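Tue 2 October

I finally read the whole of the Watdale guidelines over the weekend, all 86 pages, and I have opinions. If you don't follow this stuff, Watdale is a loose group of labs and small companies that want everyone to record robot training sessions the same way. People fold laundry or stack dishes while holding grippers in their hands, the motion gets logged, and a robot learns from it later. The guidelines are meant to say what a good recording is.

I'm for standards in general. I spent six years writing test procedures for conveyor equipment, and a boring rule that everyone follows beats a clever one that three people understand. My trouble is with rules that look like they measure something and don't.

Take the scoring sheet in the back. Every session gets a mark out of 100. You lose points for a missing label, a badly named file, a late start on the log. You lose almost nothing for a task description that doesn't match what the person did. Gonçalo Moreira, who used to review sessions at Edar and now does the same job at Valente, told me he once passed a towel session with the full 100 and then noticed that the written goal said "put away the towel." It had been folded. Is a folded towel put away? The sheet has no opinion.

He isn't as sour about it as I am. His view is that you have to start with the things you can check, and that file names can be checked. Fine. But then don't call the number a quality score. Call it a paperwork score and I'll stop complaining.

## The part about cloth

Section 2 is the one I'd hand to anybody setting up a session, with a red pen. It covers "deformable items," meaning cloth, bags, anything that flops. The main rule is that the item should begin in "a natural state of disorder." I've read that line a dozen times. Natural according to whom? Drop a shirt from shoulder height and you get one kind of heap. Pull it out of a full basket and you get another. Ask a tired person to mess it up again and again and you'll get the same lazy twist every time, because that's what hands do.

The other rule there is that the work surface must be "representative of the home." A bed counts, and I agree that it should. People do fold things on beds. But a bed gives under your hands and the cover wrinkles, and a kitchen counter doesn't do either. The guidelines treat the two as the same box to tick. If I were buying this data I would want the surface written down every time, along with its color and the color of the item. Blue cloth on a green cover is easy to tell apart. White on white is a different job and ought to be logged as one.
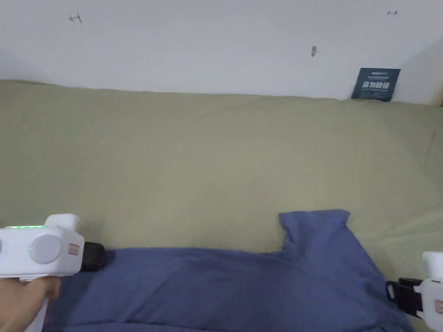
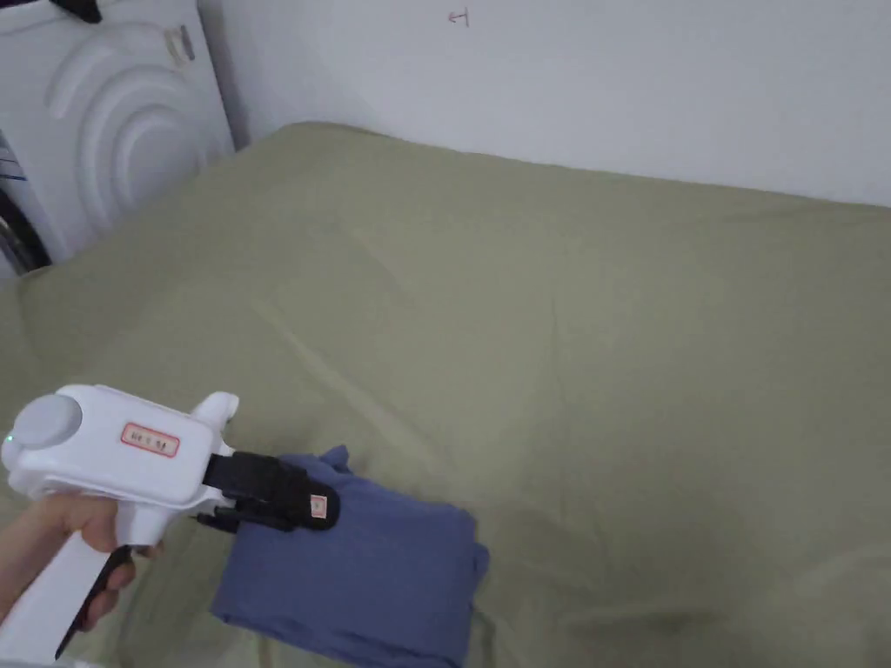 Blue cloth on a green cover, both times.

## What I'd change

I don't like people who complain about a document and never offer a line of their own, so I'll try.

**Write down the starting state.** Drop "natural." Give people a short list: dropped, pulled from a pile, half folded, turned inside out. Let the person holding the grippers pick one before they begin and say it out loud. If a whole afternoon comes back marked "dropped," at least the buyer can see it.

**Say what finished means.** The goal should be something a stranger could check by looking at the end of the recording. "Folded in half twice, edges lined up within a finger's width" can be checked. "Neatly folded" starts an argument. Gonçalo says annotators hate the longer goals because they take more typing. I believe him, and I'd still make them type.

**Keep the bad ones.** The current text says failed grasps "should be excluded where practical." I think this is the worst sentence in the whole thing. Cloth slips. A jaw picks up two layers when you wanted one. A person who notices and fixes it is showing you the most useful thing in the session, and we're supposed to throw that away to keep the numbers pretty? Mark them as failures, sure. Leave them in.

**Say who checked it.** There's a signature field for the person recording and none for the reviewer. In my old job that would have been sent back before lunch. I don't need a name, a reviewer number would do.

I'd also like a limit on how long one person folds without a rest, and there isn't one. There's a page and a half on charging the batteries.

## Will anyone adopt it?

Some will. Jotby put a line on its site in May saying that all its new sessions are "Watdale aligned," and I wrote to ask what aligned meant. The answer was polite and ran to four paragraphs. As far as I can tell, it means they use the file names.

I worry that this is how it goes from here. The easy half of the document gets followed, a badge goes on the website, and the half about how the work is done stays a suggestion. I saw the same thing with guarding rules on small conveyors, where every machine had the right sticker and you could still get your sleeve into the rollers.

The comment period is open for another month. I've sent mine in, minus the part about the sleeve, and I'll post the reply if I get one. Gonçalo has sent his too. He tells me it's longer than mine and much nicer.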